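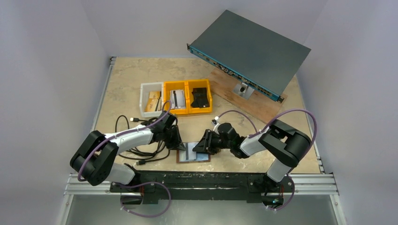
January 3, 2021

Spent most of today on the poster for Fadach, when I should have been doing the budget. The distributor form wants one by the end of the month and all we've got is the title in white on black, like every other short film about a lighthouse ever made. I've tried a dark green, a rusty orange and a sort of mustard that looked poorly on screen. What I really want is the purple of the cables looping over those two arms, bright against all that beige and grey, and I've spent an hour sliding the colour picker up and down trying to match it. Got close! Then I saved over it by mistake, so that's tomorrow's job as well.

Anyway, the budget. We're 800 pounds short of finishing the sound mix, and that's with me doing all the dialogue tidying myself in the back bedroom with a duvet over the door. The crowdfunding page has had 1,307 visits since October and I know a fair few of those were me (and Mum, bless her, who refreshes it every morning with her tea). There are 384 people on the mailing list but I've been shy of asking them again so soon after Christmas. Everyone's skint. I'm skint.

The other option is Grirura, the online festival, and they do a little finishing grant for anything under 20 minutes. We run to 19 and a bit with the credits going at a decent lick. I filled in half the form on New Year's Eve — very glamorous — and then got stuck on the box that says "describe your audience". People who like lighthouses? People who like sad brothers? I left it blank and went to bed before midnight.
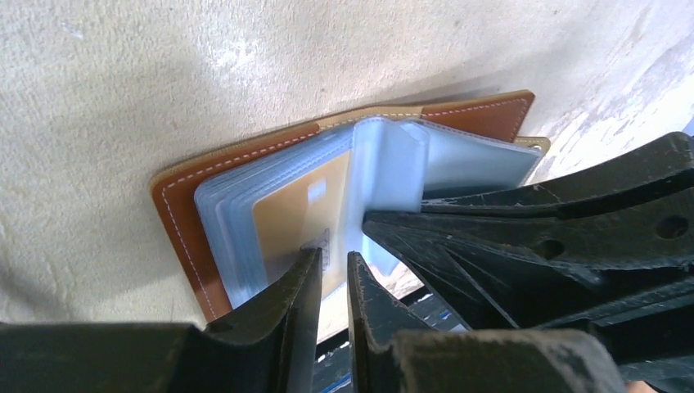 Okgate wrote back at last, and their message said they'd be happy to look at Fadach for the spring programme, only they can't take it if it's been shown free anywhere first. They'd also like it cut to 15 minutes, "ideally losing some of the boat". I have read that line so many times now. The boat is the best bit! It took us 2 freezing days to get the boat, and the grade on it is lovely.

So now I'm torn. If Grirura puts it online then Okgate is out, and if I wait for Okgate there's no grant and no mix. I could go back to Fourie and see if they'd do the mix now and let me pay in bits, though I still owe them for the hire of the microphones and I don't much like ringing up with my cap out.

Had cheese on toast and watched the long cut again with the sound off. Might lose the second gull. The boat stays for now. Ring Fourie in the morning, before ten if I can face it.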